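From: So-ying Kwok
To: Kitchen Chemistry & Home Lab list
Subject: Re: [homelab] glassware on a bare table, and what are you all using for a bench?

Hi all,

Catching up on the digest with my coffee, so forgive me if somebody has already covered half of this. Quoting only the part I'm answering:

> We finally cleared out the back bedroom and I have a real table in there
> now, six feet long, bare top. First evening I set a flask down a little
> too hard and got a nasty click out of it. It isn't cracked as far as I
> can tell but I don't love that sound. What do people put down? I've seen
> rubber matting, bath towels, cork, and one guy swears by a yoga mat.
>
> Also, my test tubes live in a coffee mug. I know, I know. Is a proper
> rack worth the money if I only do a handful of tubes at a time? And how
> do you keep the pipette tips from ending up all over the floor?
>
> Antoniuk

First, the click. Take that flask to a window and turn it slowly, and look hardest at the spot where the wall curves into the base. A little star crack in there will catch the light as you turn it. If you find one, out it goes, or it becomes a bud vase (I have two of those on the kitchen sill, so no judgment from me). Even if you don't find one I would keep it for cold work from now on. No hot plate for that one, please!

Now the table. I've been through most of your list. Towels are great for drying things on and terrible for standing things on, everything leans. The yoga mat I did try, and it was fine until I dripped something with iodine in it, and then it was a yoga mat with a brown continent on it forever. Cork crumbles. What I ended up liking is plain black cloth, a heavy one, pulled tight over the whole top and tucked under. It takes the knock out of setting glass down, it doesn't slide, and clear glass shows up against it so much better than it does on a white counter. I used to reach straight past an empty beaker because I couldn't see the thing. It won't stop a spill, mind you, so if you're working with anything that bites, put a tray on top of the cloth and work in the tray. And wash it by itself. Ask me how my daughter's soccer socks turned out.

On racks: yes, buy one. Even for a handful of tubes. The mug is all right until you lift one tube out and the others swing around and clank into each other, and you can't see a level or a color through a mug anyway. I went with a clear one and I'm very happy with it, you can bend down and compare everything without pulling a single tube. The one I had before was wire, from a Hastari starter kit, and the tubes rattled around in it like teeth.
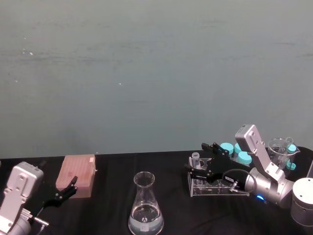 The other thing I'd say is don't let the flask migrate to the edge. Mine always tried to. I keep the Erlenmeyer toward the middle now with the tubes off to one side and the tips off to the other, and I just don't rearrange it, so my hands know where to go even when I'm squinting at a recipe card.

For the tips, get the box with the little rows of holes and leave them in it. I bought mine loose in a bag the first time to save a bit of money, and spent a whole June evening standing 50 of them up by hand. Never again. Push the pipette down into the tip right there in the box and you hardly need to touch them at all.

Oh, and before I forget, the jar swap. I still have 18 of the small screw-top ones left over from my Rorivby order, with lids, all washed. Antoniuk, if you want a few for that new room just write me off list and I'll put them in the mail. Does anybody have a spare stopper for a narrow-neck flask? Mine rolled under the stove and I'm not going in after it.

So-ying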